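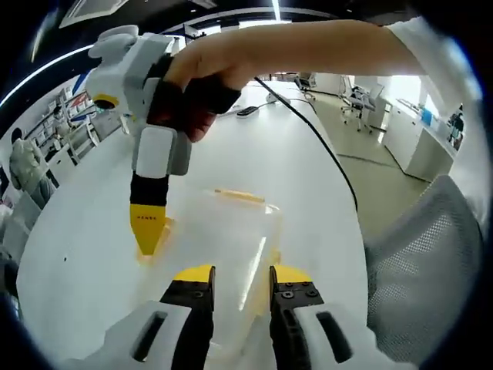

Erraji @erraji_floltangate

10/2/18

OK the stop fault on Petent is finally understood and I have been dying to write this up. Long thread, get a drink.

If you're new: Petent is our two-arm cell at Floltangate. It learns handling jobs from people doing them with hand-held grippers. This round was plastic containers, the clear and cloudy kind. Pick up, hand across, hold at both ends, put down.

Containers sound dull. They are so much fun. The walls are thin, the light goes right through them, and they flex just enough to hide a bad grip.

So, the fault. Petent was doing a two-ended hold, one arm on each end of the same container. It had done 17 good ones in a row and I was very pleased with myself.

Next one, the left arm felt a force it didn't like and stopped. Good! That's what we want!

The right arm kept going. It still had a firm hold on the other end and it carried on with the move as planned.

The container bent, twisted in the jaws, popped out, and hit the guard panel hard enough that I heard it with ear protection on. People were outside the guard, where they should be, so no injuries. The container split along one side. One fingertip tore.

I pressed the big red button. The big red button worked perfectly and stopped both arms. I want that said early since it's the part that protects people, and it was never in question.

What failed was the layer under it, the automatic stop that's meant to kick in before anyone has to press anything. On our cell that job belongs to Tarninach, the control software we wrote for the pair.

First guess in the room: bad force sensor on the right arm. We swapped it. Same result with a foam block in place of the container, at crawling speed. The old sensor was fine and I owe it an apology.

Second guess: the learned part had picked up something odd. Very popular theory! Everyone loves to blame the learned part. I did too, for most of an afternoon.

So I went back through the recordings from the table, which I recommend to anyone who works with this stuff. You see so much more once you know what you're hunting for.

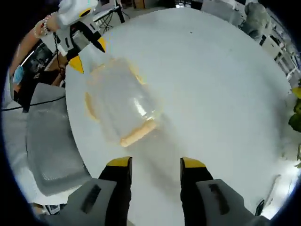

Do the hand-held recordings ever include a failed hold?

Hardly ever. When a person feels the container start to slip or bend, they ease off with both hands before it gets bad, and that moment goes by so fast it looks like part of a normal hold.

That got me really excited. Think about what your own hands do when you carry a tray. If the left hand bumps into something, the right hand gives way too. You don't decide to do it. It's built in.

Petent has nothing like that. It has two arms with two controllers, and each one only knows that its own side is okay. The give in a person's hands had been hiding a hole in our setup the whole time.

Still, that explains why the move wasn't gentle. It doesn't explain why one arm stopped and the other didn't. Tarninach is supposed to pass a stop from either arm to the other one. There's a line in our own setup notes that says so! I wrote it!

So we replayed the logs. 20 of them, side by side, left arm on one screen and right arm on the other, reading out time stamps like bingo callers.

And there it was. Left arm raises its stop. Tarninach receives it. Tarninach sends it on. Right arm receives it. Right arm files it as a warning and keeps moving.

I yelled. A happy yell. I love this moment more than almost anything else in the job, when the weird thing becomes a plain thing.

Cause: back in November we had a run of false stops. The arms would brush each other's cables and the whole cell would freeze, over and over. To get through a long session, we marked stops that came from the other arm as "warn only" on the right side.

It was meant to last one session. It went into the saved settings along with everything else, and every restart since then has loaded it faithfully.

For single-arm work it made no difference at all. Two arms working on separate things, still no real difference. It only bites when both arms are holding the same object, and we hadn't done that job on the cell until the containers.

I should own my share. I made that change, I typed the word "temporary" next to it, and I moved on to something shiny.

Now the fixes, and I'm thrilled with these.

Fix one: the warn-only option is gone. I don't mean switched off, I mean we deleted the code. A stop from one arm is a stop for the pair. If false stops come back, we'll deal with the cables, and that's what we should have done the first time.

Fix two: Tarninach now knows when both arms are on one object. In that state it runs slower, the force limits are tighter, and a stop makes both arms hold still with a light grip. They don't let go and they don't pull.

We argued a lot over that one. Should the jaws open on a stop? With an empty container, sure, who cares. With something full or heavy you've just dropped it on someone's foot. Hold still and wait for a person won the argument, and I think it's right for our jobs. Yours may differ!

Fix three is my favorite. We record deliberate bad holds now. One person on each gripper, and the person on one end goes stiff on purpose or lets go early. It feels wrong and silly and the recordings are wonderful. 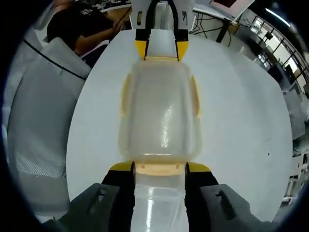
A two-ended hold on one container.

Look at how little room there is for error in a hold like that. The container bridges from one set of yellow tips to the other, so any push at one end goes straight into the other hand.

A few folks asked me whether clear plastic made things worse. For the stop fault, no, it would have happened with a brick. For us noticing the trouble sooner, yes, I think so. A bend in a see-through wall is hard to spot on camera when it's already full of bright streaks.

We tried a strip of colored tape down the side on some test containers to make the bend show up. Works great for human eyes. Jury's out on whether it helps Petent, and I'd want to see it do the job on bare ones anyway.

Testing so far: foam block first, then soft plastic, then the real containers. We trip the stop from the left arm, from the right arm, and by yanking the network cable in the middle of a hold. That last one is a blast.

With the new version both arms stop every single time we've tried it. The far arm goes still within four milliseconds of the near one. I watched the replay way too many times.

The network cable test found another bug, by the way. If the link drops, the right arm used to wait 2 full seconds before deciding it was alone. Two seconds is forever when you're attached to something. Now a lost link counts as a stop.

Things I'd check tonight if you run a two-arm cell: open your saved settings and search for anything marked temporary, test, or debug. Then trip a stop on one arm, at low speed, with everybody outside the guard, and watch the OTHER arm. We'd only ever watched the one we were tripping.

Also check your startup screen. Ours said "stops: OK" the whole time. All it meant was that each arm's own stop was live. It now lists who listens to whom, and it's ugly, and I adore it.

Somebody asked if this put me off two-arm work. Are you kidding? I came in early the next day! Handing a thing from one arm to the other is the best problem I've ever had on my bench.

Next up is the same job with lids on, and then with water in them. Towels have been ordered.

Replies are open. If you've had one arm stop and its buddy keep going, please tell me what yours was, I'd love to compare settings.

Small correction to the fingertip post: the torn tip was on the right arm, outer side. The left one just had a scuff and it's back in use.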